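Hand-held gripper - bench check before sorting work
By Wekesa Athumani, July 18, 2019
3 comments | 15 shares

Do this check before each session. Write OK or NOT OK in the Nilten log, and sign it.

1. Fingers open and close fully, with no sticking.
2. Pads have no cracks. Light scratches are OK.
3. Screws are tight. Check again after 200 grips.
4. Work sheet lies flat and is fixed at the corners.

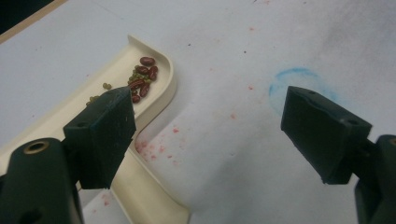 5. Beans stay in the tray until the start. Pick up every bean from the floor - they roll, and people slip.
6. Keep your free hand away from the pads while closing.
7. Change the work sheet after 7 sessions, or earlier if it is torn.

If one point is NOT OK, do not start. Put the red tag on the tool and tell the shift lead.

Comments
Modupe Ogbonna: Point 3, who is counting the grips? In Brarnuma we check every morning, it is more simple.
Wekesa Athumani: Morning check is also accepted. I will add it in November.
Modupe Ogbonna: Thank you.

Related
Charging and storage of hand tools
Rules for visitors in the Purnport lab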